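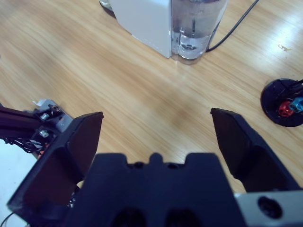
White countertop unit with clear water tank, on a wooden table.

Home | About us | Fit-outs | Servicing | Spares | Contact

About Bresley

Bresley supplies, installs and maintains refreshment points for small offices, clinics and training centres. A refreshment point, as we use the term, is a table or short counter, one or more tank-fed appliances, a power supply and somewhere to put cups. We do not carry out plumbed installations. Enquiries for those are passed to Hisen.

The firm was set up by Dorota Czarnecka and Fiachra Doherty, who had both worked in catering equipment repair. At present we look after 138 sites under contract.

Tables

Tops are supplied in wood, in one standard size and two narrow ones. A gloss finish is the default. It wipes clean and shows spills early, but it also shows cup rings, and on most contracts we re-coat when the finish has dulled over more than 100 mm in any direction. A matt finish can be ordered. Darker stains are available but are not kept in stock.

Table frames come from Urnness and are bolted, so that a top can be changed on site without removing the appliances' sockets or trunking.

Water appliances

We prefer units with a clear tank. The level can be read from across the room, and scale around the lower fitting is noticed before it affects the flow. Tanks are rinsed daily by the site and descaled by us at each service visit. Where the local water is hard, Gaétan Lavoie, who runs the workshop, will usually shorten the interval.

Position on the table is agreed at survey. Our standing rules are:
Tank side accessible without moving the housing.
Clearance of 112 mm behind the unit.
Cable led to the rear edge and clipped under the top — never across the front.
Nothing stored on the housing.

Portable units may be stood in the middle of a table for a trial period. They are moved to their final position when the socket has been fitted.

Servicing

Contract visits are made by Lâm Tạ and Brittany Fortin. A visit covers descaling, inspection of the tank seal, an electrical check of the plug and lead, and a note on the condition of the table top. The note is left on site and a copy is kept at the workshop. Call-outs between visits are charged at the rate shown on the Servicing page.

We hold 400 spare parts on the shelf, mostly seals, caps and drip trays. Parts for the discontinued Evangelista range are held until stocks run out and will not be reordered.

Visiting the workshop

The workshop is open to customers by appointment. Table samples can be taken away; appliances cannot. Parking is at the rear, and the loading door is kept clear until midday.

This site uses cookies to remember your region and basket. Accept | Manage settings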